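Zurosell Home Boards > Kitchen & Coffee > Small Space Setups

Topic: mug rack people, talk to me (and talk me down from buying more mugs)
Started 02/03/2020
279 views

OK so I have finally given up on the cupboard. I've been reading this board for ages and everybody's coffee corner looks so calm, and mine was a cupboard where you opened the door with one hand and caught whatever fell out with the other. I chipped the rim of a mug I really loved in November and that did it for me. The mugs are out. They live on the table now, on a low black metal rack with a light wood dowel across it, and I am way too happy about this!

My question is mostly about spacing and about which way up things go. I've read the old thread on it and it went to a second page and got a bit heated, so I'm sorry in advance for starting it again. I like them hanging upside down with a small gap between them. My sister thinks they look like bats.

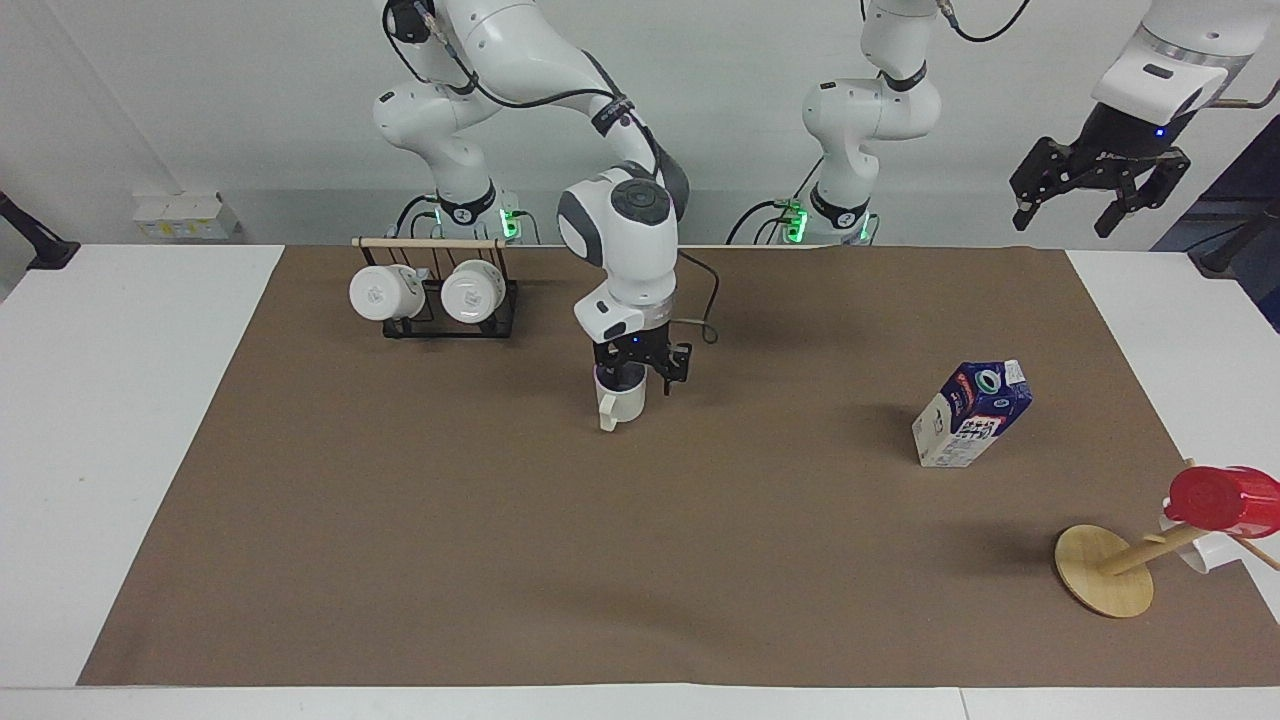 Sumaiya Liyanage

Two on the dowel side by side, bottoms facing out, and the milk at the other end of the table. I like having the milk stand well away from the rack because I'm a reacher. I go for the carton without looking, still half asleep, and if there's a mug anywhere along the route then that mug is going on a trip. So carton on the right, rack on the left, and the mug I'm using goes in between.

Anyway! Things I'd love opinions on:

Do you leave a gap between hanging mugs or push them right up together? With a gap they don't clink when someone walks past with heavy feet (I have one of those in the house). But pushed together you could squeeze in another one, and I do have another one. I have several other ones.

Also, white mugs only, or mix it up? I was at Chu the other week, the coffee place by the bus station, and they had white ones all along the back wall and it looked so good I nearly took off my coat and asked for a job.

kettle_on_again
Gap. Always a gap. I had mine touching for years and you get those little gray scuffs where the glaze rubs, and they don't come off with anything. I tried baking soda, I tried the pink paste stuff, I tried yelling.

And welcome to the mugs-out life :) I wouldn't go back to a cupboard if you paid me.

marek_m
I'm going to be the grump. Hanging them is fine, I hang mine too, but on a rack that short you want the heaviest mug in the middle or it starts creeping across the table every time you lift one off the end. Mine is a Demell, the tall one with the swivel arms, and I had to stick felt pads under it. Moved a good hand's width in a month. My wife thought I was doing it.

All white is boring, sorry. How do you know which one's yours?
– Marek Michalík

Sumaiya Liyanage
Marek, ha, I walked right into that. They aren't all plain! Some of them have faces. I'll put another picture up so you can see, I should have done that in the first place. And noted about the felt pads, I think there's a bag of them in the drawer with the picture hooks.

doublecupped
Team stack here. I know I'm outnumbered on this board but a stack of mugs takes up the footprint of one mug and a rack takes up the footprint of a rack. If you're in a small place (and this IS the small space forum, people) why are you giving up that much table so your mugs can hang there looking pretty?

kettle_on_again
Because a stack of mugs is a tower, and I have a cat.

doublecupped
Fair. I withdraw it for cat owners only.

Sumaiya Liyanage
Here we go, faces. Both of these are upside down on the dowel, so the faces are too, which I find funnier than I probably should before coffee. 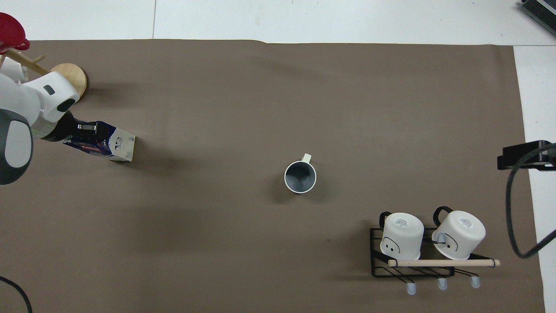
3 min read

One has the smile and the other has the frown, just two dots and a curve on the side, with black handles. The one standing in the middle is dark gray inside, and I've gone back and forth on dark insides for a long time. You can't see the tea stains, great. You also can't see how strong your tea is, not so great if you're like me and judge it by color and nothing else. My mom won't drink out of one. She holds it up to the window and tilts it like she's checking a banknote.

I've got brown paper down over the white tabletop too. I wanted to say something about brown paper because I never see it mentioned on here and I've gotten a bit evangelical about it. I buy it on a big roll from Manutden, the packaging place out past the garden center, and it's so cheap I feel like I'm getting away with something. White tables and coffee do not get along. With paper you just don't care. Ring? Who cares, new bit of paper. You can also write on it, and I do, mostly lists, sometimes just the word OATS in very large letters.

The one thing I haven't sorted out is that it slides a bit if you drag a rack over it, so you have to lift. I tried tape at the corners and the tape took a little bit of the table's shine off when I peeled it up, so don't do that. Or use the weak blue kind, which I did not have.

And to answer the question I know is coming: smile on the left, frown on the right, and yes, I do pick one according to how the morning is going. My other half has worked out that if the frowning one is off the rack you don't bring up the gas bill.

marek_m
OK, the faces are good. I take back boring.

I don't take back my point about the rack. The rods on that look thin to me and I would still put felt under it, paper or no paper. Felt on paper will grip better than those rubber feet anyway.

tidy_by_ten
Hi, long time lurker. Can I ask about cartons? I keep mine lying down in the fridge door because it's the only way they fit and my husband says I'm a monster. They've got the screw cap kind of top. It has never once leaked on me.

doublecupped
It has never leaked YET. Lying down is fine until the day the cap isn't on straight and then you're taking the drawers out of the fridge at midnight. Ask me how I know.

kettle_on_again
I lie mine down all the time. Cap side up a little if you can manage it, like on a folded cloth. Never had a problem. I think doublecupped just doesn't close things properly, and I say that with love.

doublecupped
I close things FINE.

tidy_by_ten
I'm showing this to my husband and only reading him the middle one.

ohthatlid
Nobody has talked about rim up or rim down and I feel cheated, I came here for a fight.

Rim down, hanging, is the right answer. Dust doesn't get in and they drain. But do let them drain on a towel first if you've got paper under the rack, or you'll get wavy paper. I had paper under mine for a while and it went like a potato chip.

marek_m
Rim down on a hook or dowel, yes. Rim down on a flat shelf, no, they go musty. I had one that smelled like a basement and it had only been in there since the summer.

Sumaiya Liyanage
Ohhh, the wavy paper thing, yes!! I thought that was a bad roll. I've been hanging them up still dripping like an animal. Towel first from now on.

I counted up how much I spent on the roll, by the way, for anyone who was going to ask: $3 on the offcuts shelf. They have the proper full rolls too but I'd have nowhere to put one.

kettle_on_again
Three dollars! I'm in the wrong town.

Did you decide about the extra mug?

Sumaiya Liyanage
I did what any sensible person would do and took one to work. Now I have one at work, and there's a space at home, and there was a green one in the charity shop window this morning. I'm going to walk the other way round the block tomorrow and see if I can hold out.

doublecupped
You could stack it.

Sumaiya Liyanage
Go to bed, doublecupped.

ohthatlid
Buy the green one. And post it when you do, I want to see it next to the frowny one.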